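Usside Kitchen Automation Group
Minutes of the equipment planning meeting, 19 Oct 2022

The group met in the upstairs room at Usside, with the two colleagues from Natico joining by phone (the line was much better than last time, and thank you to whoever moved the speaker). The March minutes were accepted with one small correction to the spelling of Halilović, and our apologies go to them for it.

1. Arm purchase
We picked up where we had left off, on whether to buy one arm or two in the coming budget year. The simulation team took us through the countertop work, which uses a Franka Emika arm and a handful of ordinary kitchen things, and there was a good long talk about how much reach we really need and how close to the counter the arm ought to be mounted. Everyone was glad to have something to look at while the numbers were being discussed!

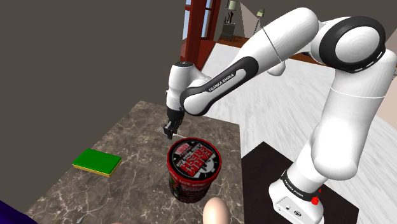

Simulated countertop setup: arm over the counter, with sponge, fork and red container.

After some back and forth it was agreed to budget for one arm now and to come back to the second once the bench has been in use for a while. Halilović has offered to hold its quote for 20 days, and we would like to have our answer to them well before then.

2. Bench and mounting
Orkside quoted $465 for the mounting plate, delivery included. A few of us felt this was on the high side, but the drawing is a careful one and the plate would fit the table we already own, so the quote was accepted. Natico will send over its own table measurements so that both sites can order alike.

3. Simulation time
The team has used 147 hours of the shared computer so far and asked for more before the bench is built. Agreed, with warm thanks for all the patient work.

4. Actions
Usside to write to Halilović about the single arm.
Usside to place the Orkside order.
Natico to send table measurements within 14 days.

Storage for spare fingers was held over to the next meeting.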